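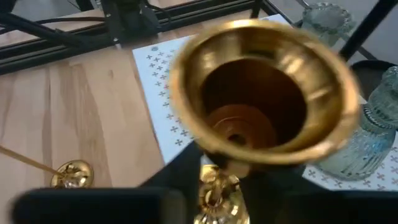 A brass candlestick, with a second brass piece lying on the wooden table beside it.

Groverlow, 22/07/2018

If you have a pair of candlesticks in the back of a cupboard that you've been meaning to do something with since your grandmother gave them to you, the Sotgate tabletop show may be just the push you need. It's back at Zupan Hall next month for its 44th year, and the setting out of pieces has been keeping people happily busy, with a good deal of moving things an inch to the left and then, after a cup of coffee, moving them back again.

Candlesticks and vases are the heart of it this summer. Brass always does well in Groverlow, but there's been a real fondness lately for plain black, and for soft gray-green pottery, and the two look very nice in company. One small arrangement puts a pair of black candlesticks in front of two gray-green vases on a white tray, with two gold candlesticks of different heights to the right of them.

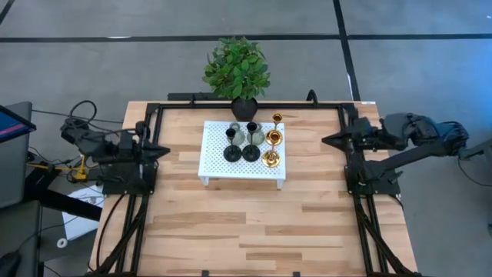
A longtime visitor from Toseo wrote to us that she would never have dreamed of mixing black and brass at home, having been raised to believe you pick one metal and stick with it, but that last year's show talked her into it and now her whole mantel is that way.

Larger pieces get their turn too, for those of you lucky enough to have the floor space. Tall brass stands with wide round feet make a handsome pair, and set on either side of a little white table they frame a leafy green plant and a couple of ribbed glass cups without any fuss at all.

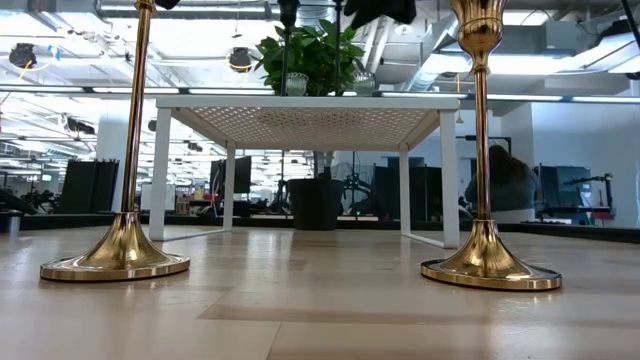

Could we please have a word about polish, asks a reader on Mill Road, who says she has ruined one good brass cup with the wrong stuff and would love a table at the show where somebody can tell her what to use. We've passed that along, and it sounds like a fine idea to us!

Admission is $12, and children get in free. February's winter sale brought in $2,370 for the hall roof.

Related items
Winter sale draws 561 to Zupan Hall
Sotgate road work moves to evenings
Toseo garden walk: where to park

This site uses cookies. By continuing to browse, you agree to our use of cookies.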